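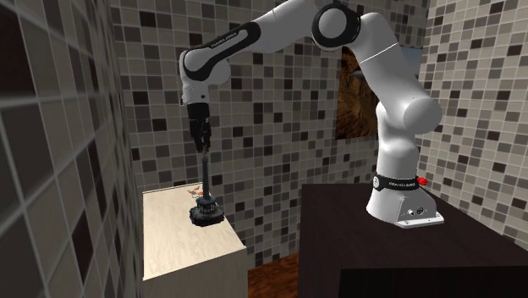
Gurnbridge Allotment Association
Minutes of the December meeting, held in the back room of the Tanner, 7.30pm

In the chair: Johanna Oberholzer
Minutes: Thaddäus Hubmann
Apologies: the usual, plus plots 4 and 11, who are not speaking but sent theirs in the same envelope.

1. Minutes of the last meeting
Agreed, after the word "shouted" was changed to "remarked".

2. Water
The bill came to £182. Plot 9 asked if this could be split by use. Plot 2, who has the pond, felt an equal split was in the spirit of the association. Equal split carried by one vote. Plot 2 voted.

3. Compost
The Tornport stables will deliver up to 60 bags of manure if we clear the gate first. The gate is blocked by last year's manure. JO to ask for shovels. TH to ask for people to hold them.

4. Sheds
Plot 7's new shed was discussed at length. The rules say a shed must be "modest". Plot 7 said it was modest for a shed with a porch. JO read out the rule again, more slowly. Plot 7 will take down the weathervane by the spring and the porch stays for now.

5. Trelteteck Lane hedge
The council has written to say the hedge is ours. We wrote last year to say it was theirs. TH to find our letter. Meanwhile the hedge has reached the bus stop.

6. Seed order
The catalogue gives a discount on orders over £100. We stand at £300, mostly beans. Plot 5 asked whether anyone had eaten last year's beans. The chair moved to the next item.

7. Summer show
Largest marrow stays. Best scarecrow is dropped after the complaint from the vicar, who was sorry to hear it, having thought it a fair likeness.

8. Any other business
The padlock code has been changed again. Those present were told it. Two had forgotten it by the end of the item, so it is now written on the back of the noticeboard.

Closed at 9.15pm, when the quiz needed the room.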